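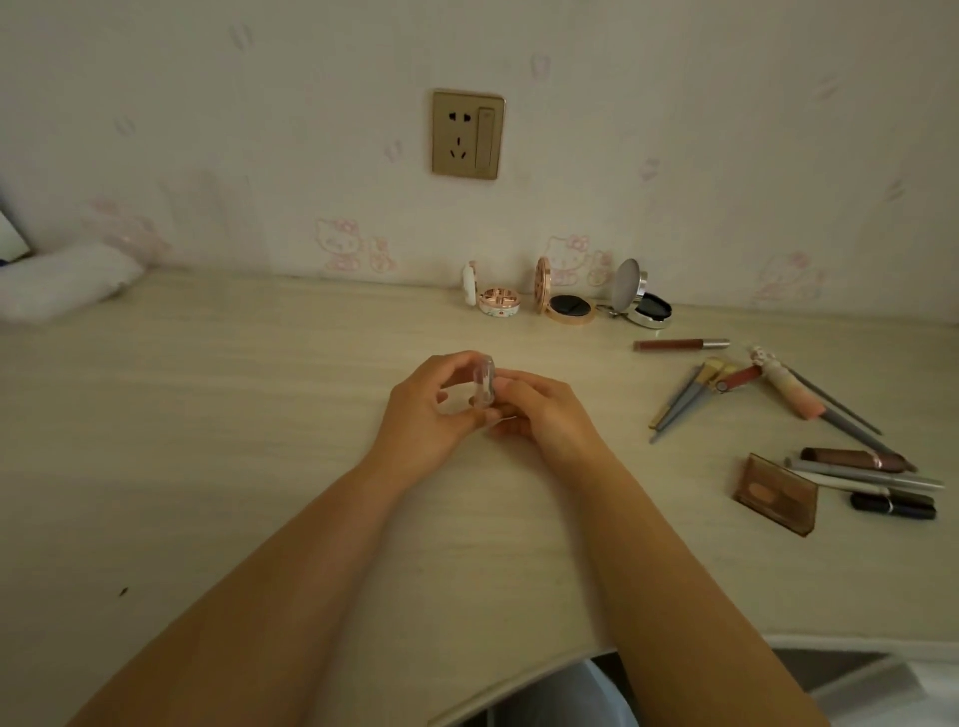 Both hands on one small clear container, at a desk with compacts, brushes and a palette.

Who Sorts the Lipstick? Automation at Fosora, in Pictures and Grumbles

Posted September 2019 by Samuele Rinaldi

Fosora packs and checks cosmetics for other people's labels. In February management announced that a good share of the hand work would move to a system from Veltora, and the staff got a slide deck with a lot of arrows in it. I was asked to put together a gallery page about the change. I was given one picture and a free hand with the words, so the lines under it are longer than usual.

The picture again, then, for those who scrolled past it. What interests me is how much two hands have to do with a container that size. The left has its fingers curled around it and the right has its fingertips low on the body. Veltora's brochure calls this step "simple handling." I would like to see the author of the brochure do 504 of them before lunch.

Look at the variety, too. Three open compacts stand against the wall, and no two have the same lid. There are slim tubes, pencils, a flat square palette, and a makeup tool with a little cartoon-style figure on top. The sales demo I attended in Dornach used a single jar, the same jar, 30 times in a row. It went very well for the jar.

What has changed for people so far:

Eun-ji Cho used to open and check items all day. She now spends most mornings clearing rejects that the system has flagged, and by her account most of them are fine. Her job title has been upgraded to "process partner." Her pay has not.

Thenmozhi Namboodiri runs the training sessions. She likes the new system more than I do and says her wrists hurt less, and I believe her. She also has to write up each new product shape before the line will take it. The list stands at 359 shapes and the catalog keeps growing.

Da-eun Yeom asked at the last staff meeting who gets the blame when a cracked lid goes out. The answer was that Veltora would "look into the workflow." We are still waiting to hear what that means.

The target is 1,000 pieces a shift. I have asked twice whether that figure includes the ones Eun-ji puts back on the line by hand. If I get a reply I will add it to this page.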